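Consistent demonstration before clever hardware

Much of the debate on standards for household robots concerns the finished machine. In my view it starts too late. The Miteo guidance, revised in May, gives 40 pages to hardware and 3 to how people record the demonstrations a robot learns from.

Yara Hijazi's review of 3,386 recorded grasps found 68 with no operator instructions on file. That is a small share - but the gaps fell mostly among ordinary kitchen goods, where grip and approach vary most from person to person.

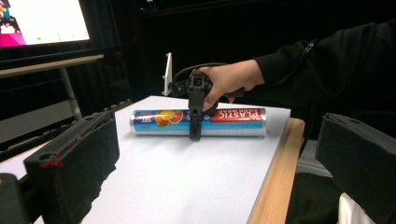

A written protocol should state the starting position, the permitted approach and the grounds for discarding an attempt. Programs that receive public money should be required to publish theirs, and to keep superseded versions available on request.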